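A Small Drawer Box and a Few Flowers for a Shared Table

If you have a big white table that everybody walks past and drops things on, you'll know how quickly it fills up with pens and odds and ends. I've kept one tidy at our Bullville workroom since March with one little box that has a drawer in it, and I'm so fond of the setup that I wanted to write it all down for you.

1. Pick your box
Go for a dark color if your table is pale. It should be wide enough on top for a vase to stand without wobbling (push it gently and see!).

2. Arrange the flowers
Artificial ones are just fine, and they never need water. Cut the stems a little shorter than you think, pop them in a small vase, then bend a few leaves outward so the bunch looks full from every side.

3. Set the vase on top
Open and close the drawer a few times with the vase in place. If it slides, a dab of putty underneath will hold it.

4. Put the small things away
Pull the drawer toward you and lay pens in first, lengthwise, with the little loose bits beside them.

The box with its drawer open and the flowers on top:

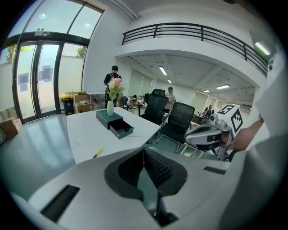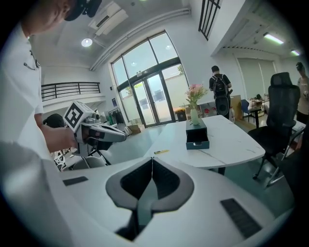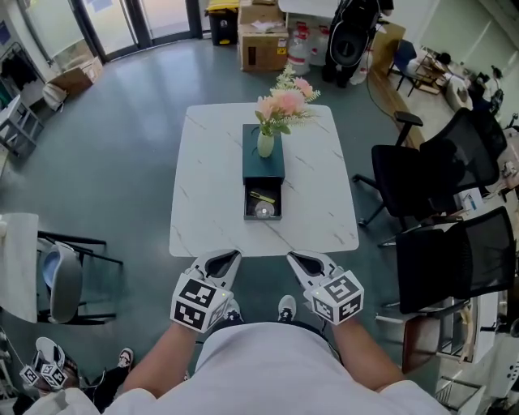 5. Close up and wipe down
Push the drawer in slowly so nothing rolls to the back, then run a soft cloth over the table and dust the petals while you're at it.

Related
Wimholm Drawer Liners: Cutting Them to Fit
Getting Pen Marks off a White Table
265 Ideas for Small Vases
Fake Flowers That Last, by Astovis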